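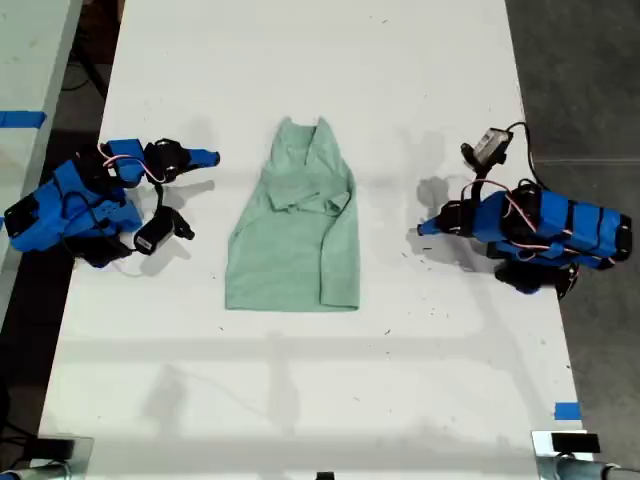
COMPTE RENDU DE RÉUNION
Groupe de travail « Préhension et vision »
Séance du 14 janvier 2025, site de Carvalho

Présidence : Mme Marisa Cocco
Secrétariat : Mme Carmela Caruso

1. Approbation du compte rendu précédent

Le compte rendu est approuvé sous réserve d'une correction : la référence du support de caméra Kolside figurant au point 4 est remplacée par la référence 516.

2. Poste à deux bras : pliage de textiles

Mme Caruso présente l'état du poste. Les deux bras bleus, montés face à face de part et d'autre de la table blanche, portent chacun une caméra de poignet. Les essais portent sur un vêtement vert pâle à manches, présenté à plat et partiellement plié. Le groupe retient un programme de 200 cycles par configuration, avec le même vêtement et le même contrôleur Prorero. Le relevé des échecs de prise distinguera l'absence de contact, le glissement et la prise de deux épaisseurs.

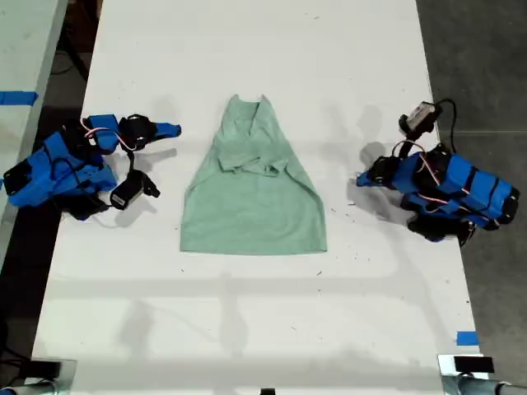

3. Comparaison des garnitures de doigts

Deux solutions sont en concurrence : la garniture lisse fournie par Prunden et la garniture à surface pelucheuse, de couleur noire, posée à l'extrémité des doigts à manchon bleu. Mme Cocco rappelle que la comparaison n'a de valeur qu'à ouverture et vitesse de fermeture identiques. Elle demande que l'usure soit consignée tous les 10 cycles – et non en fin de série, comme le prévoyait le projet de protocole.

La vue de poignet est retenue comme référence pour l'annotation des prises, les deux doigts et le bord du tissu devant rester visibles ensemble au moment de l'approche. 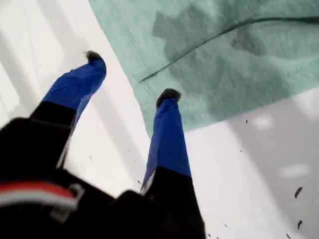

La vue de dessus servira au contrôle de l'alignement du vêtement. Le groupe demande en outre que le plateau soit essuyé avant chaque série et que l'éclairage ne soit pas modifié entre deux configurations.

4. Contrôleurs

Le contrôleur Kolside n'est pas évalué à ce stade. Son examen est reporté à la séance de mars, après réception du micrologiciel corrigé. Mme Caruso transmettra d'ici là les réglages de couple retenus pour Prorero.

5. Décisions

– Protocole adopté avec les modifications du point 3.
– Commande de 3 jeux de garnitures de rechange auprès de Prunden (Mme Cocco).
– Diffusion de la grille de relevé aux opérateurs (Mme Caruso).

L'ordre du jour étant épuisé, la séance est levée.

Dernière mise à jour : version validée par la présidence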